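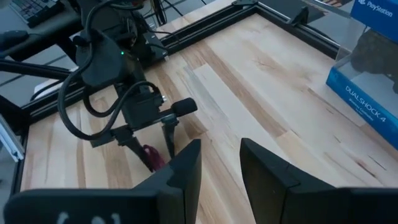
How to Refinish and Oil a Butcher-Block Tabletop

Butcher block is one of the easier wood surfaces to look after. It can be sanded many times over its life, small damage can be fixed without replacing anything, and the finish goes on with a rag. These instructions cover a maple top used as a work surface or bench. They also work for birch and beech. If you prepare food directly on the top, use a food-safe mineral oil in place of the hardwax oil in the finishing section and plan on repeating it more often.

The work takes a weekend, most of it drying time. The sanding is a morning's job for one person.

What you need

Random orbit sander
Sanding discs in 80, 120, 180 and 220 grit
A sanding block and a few sheets of 220 and 400 grit paper
Cabinet scraper or a sharp putty knife
Vacuum with a brush head
Mineral spirits
Clear hardwax oil (I use Tikstead matte, a small can)
Lint-free cotton rags
White non-abrasive pad
Wood glue and clamps, if there are open joints
Dust mask, safety glasses, gloves

Clear the top

Take off everything that comes off. Clamps, lamps, vises and anything bolted through the surface should be removed if you can do it without losing an alignment you care about. If something has to stay, run two layers of painter's tape around its base and cover it with a plastic bag taped shut. Sanding dust from maple is very fine and gets into fans, bearings and connectors.

Some tops sit inside a metal border or have rails bolted along the edges. Aluminum scratches easily and a sander that touches it will leave gray smears on the wood. Tape the inside face of the rails and stop the machine an inch short. The last inch is done by hand with the block. If the rails have open grooves, press a strip of foam backer rod or folded tape into them so they don't fill with dust.

Unplug anything nearby and coil the cords out of the way.

Look at the wood before you sand

Butcher block is made of strips glued side by side, and the strips rarely match. On maple you should expect pale strips next to tan or honey-brown ones, with a few darker reddish-brown streaks and small knots. These are in the wood and will not sand out. People sometimes sand a hollow into a new top trying to remove a mineral streak. If a dark mark follows the direction of the grain and has soft edges, leave it alone.

Stains look different. Rings, drips and splashes cross from one strip to the next and ignore the grain. Black marks near bolts or metal feet are usually iron reacting with the wood. Oil stains look darker than the area next to them and slightly shiny when you get your eye down to the level of the top.

Wipe the whole surface with mineral spirits on a rag. While it is wet you will see roughly what the top will look like with oil on it, and any old glue or finish will show up as pale patches. Circle the problem spots lightly in pencil. Let the spirits evaporate completely before you use a power tool, and hang the rag outside to dry.

Check the joints

Run a fingernail across the seams between strips. A seam you can feel but not see into is fine. A seam that takes the corner of a business card needs glue.

For an open seam, blow out the dust, work glue in with a thin piece of plastic, and clamp across the top if you can reach both edges. If the top is trapped in a frame and you can't clamp it, fill the gap with a mix of glue and fine maple dust, packed in with the putty knife and left slightly proud. Give it overnight. Scrape it flat before sanding or the sander will ride over it and leave a bump.

Sanding

Start with the coarsest grit the damage calls for and no coarser. A top that is only dull and a little grimy can start at 120. Go to 80 only for gouges, old varnish or deep stains.

Keep the sander flat and moving. Let the weight of the machine do the work. Go along the strips from one end to the other, overlapping each pass by half, then do the same area again at a slight angle. Move about an inch per second. That feels too slow for the first few minutes.

Don't tip the sander on its edge to chase a spot. If a stain won't come out, sand a wide area around it so the low spot is gradual, or fold a piece of 120 over the block and work on it by hand along the grain.

Vacuum between grits. One grain of 80 grit left on the surface will put curly scratches through everything you do afterward. After each grit, scribble lightly over the whole top with a pencil and sand until the marks are gone. It keeps you honest about the corners.

Stop at 180 for a working bench and 220 for a nicer table. Going finer with the machine closes up the surface and the oil doesn't take as well. The 400 paper is for later.

Raise the grain

Dampen a clean rag with water, wring it out hard, and wipe the top. Let it dry for an hour or two. The surface will feel fuzzy. Knock it back with 220 on the block, a few light strokes along the grain, and vacuum again. If you skip this, the first spill will do the same thing to your finished top.

Soften the edges while you have the block in your hand. Two or three passes at 45 degrees on the top edge is enough. A sharp edge on maple chips and is hard on forearms.

Oiling

Stir the can from the bottom. Don't shake it. Pour a small puddle, about the size of a coaster, and spread it with the white pad in circles, then finish along the strips. You want a wet film with no puddles. A small can goes further than you expect.

Leave it for ten to fifteen minutes. Knots and darker streaks tend to drink more, so put a little extra on any place that goes dull. Then wipe everything off with a dry rag, and change rags when the first one gets tacky. If the surface feels sticky when you think you are done, you are not done wiping. Oil left on top dries into a gummy skin and has to be scraped.

Do the underside as well if you can get to it, one coat. A top that is sealed on one face only can cup when the humidity changes. I did a top in August without oiling the bottom and by winter it rocked on its frame - it flattened out again after a coat underneath, but it took a month.

Lay used rags flat outdoors, or soak them in water and put them in a metal can with a lid. Oily rags in a pile can catch fire without any spark.

Let the first coat dry overnight. Rub the top with 400 paper, almost no pressure, just until it feels smooth. Vacuum, wipe with a dry cloth, and put on the second coat thinner than the first. Wipe it off after five minutes. Two coats are enough for most tops.

Putting it back to work

You can set light things on the top after a day. Wait 5 days before you clamp or bolt anything down, drag tools across it, or leave a mat on it. Rubber feet and rubber mats can mark a finish that hasn't cured. If you need the bench sooner, lay down brown paper and keep the load light.

When you bolt hardware back on, put a thin washer under anything steel, and don't overtighten. Wood moves across its width through the year. Where a top is screwed to a metal frame, the holes in the frame should be slotted or a little oversized so the top can move. If yours aren't, open them up with a file while everything is apart.

Looking after it

Wipe up water when you see it. For daily cleaning use a damp cloth and a dry one after. Skip ammonia and anything sold as a furniture polish with silicone in it, which makes later coats of oil fisheye.

When a drop of water stops beading and leaves a dark spot, it is time for another coat. Clean the top, rub with the 400, oil, wipe. There is no need to sand back to bare wood. On a bench that is used every day that comes to once or twice a year.

Small dents can be steamed. Put a damp cloth over the dent and touch it with a hot iron for a few seconds at a time. Crushed fibers swell back up. Torn ones don't, and those are best left as they are or sanded out the next time you do the whole top.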